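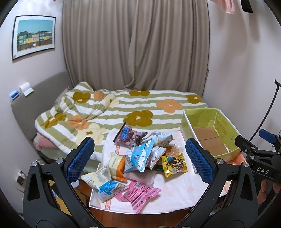
Issue 20, page 7

Looking after your dungeon synth tapes

I dug out my box of old cassettes in August and fell in love with them all over again! If yours have been sitting in the loft (mine had, shame on me), they need very little to sound lovely – a dry shelf, a clean player and some patience.

Stand them upright in their cases, well away from speakers, as the magnets can spoil a recording. Before the first play, wind each tape right to the end and back again. It evens out the tension, and a C60 that has been squealing for years may well go quiet.

Clean the heads with a cotton bud and a drop of isopropyl alcohol, then leave the lid open until everything is dry. Do the rubber roller with a barely damp cloth. My Grolik deck sounded like a different machine afterwards, all that murky organ came pouring out!

Nhi Tô wrote in to say she slips a strip of card behind a missing pressure pad. I tried it on my Zusness demo and it plays beautifully.

Recent tips
Flattening a warped record sleeve
Getting candle wax off a keyboard stand
Ásdís Ásgeirsdóttir on mending patched denim
Shelves for 700 tapes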